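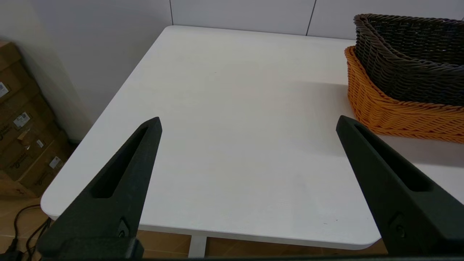
Unit 4. Enzymatic breakdown of PET: sampling and mass balance
PET hydrolysis releases two main monomers, terephthalic acid (TPA) and ethylene glycol. Yield is calculated from TPA because it absorbs strongly in the UV range. Weigh film pieces over a plain matte white surface like this tabletop, where dark specks of stray polymer show up and can be returned to the pan. Clear film is harder to find, so tilt the head and look for reflections.

Load 600 mg of film per flask. Record the mass before and after the run.

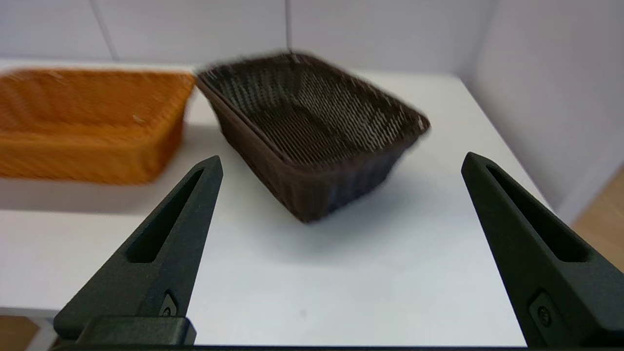

Crystallinity has a large effect on rate. The enzyme attacks amorphous regions first, and bottle-grade PET must be melted and quenched before use. The Wernwood data set (see reader, June section) lists 2,511 assays, sorted by crystallinity and pH. Use only the amorphous entries for Problem 2.

Mass balance:
film in = film out + TPA + soluble oligomers - water added

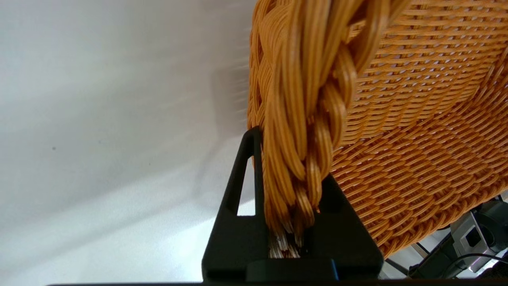
Oligomers are often left out of published balances, and the gap is then reported as loss. Campos and Isar strains both take up TPA, so stop the reaction before adding cells.

Reading: Honkanen, J., course reader, chapter 2.
Problem set 4 is due at the start of lab.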